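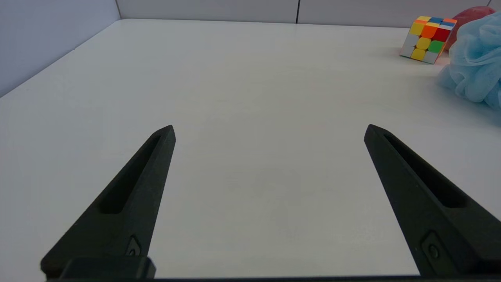 How is the puzzle corner at the Milto learning center coming along? It is running, and the first part of the grant is spent as we planned.

Since the last report we finished the small room. The walls are pale gray, the table is white and wide, and the children can put a cube down on it and see all the colors well. We paid 855 for the table and the paint together. The remaining part, 2256, is kept for the cubes and the printed guides.

The guides from Kobzar came in October. They are clear, but the step for the last layer was difficult for our beginners, so I wrote it again in shorter sentences. The Wednesday group has eight children. Three of them can now solve a full cube without the guide.

One thing is late - the shelf from Rokier. They promised it for next month. Until then the cubes stay in my office and I bring them at 4 p.m.

We ask for permission to use part of the guide money for spare stickers.

Wubit Tefera

Contact the Milto office | Copyright Milto | Back to top

Comments

Tromemon reader: My daughter is in the group, she practices at dinner too!

Parent: Can older children join?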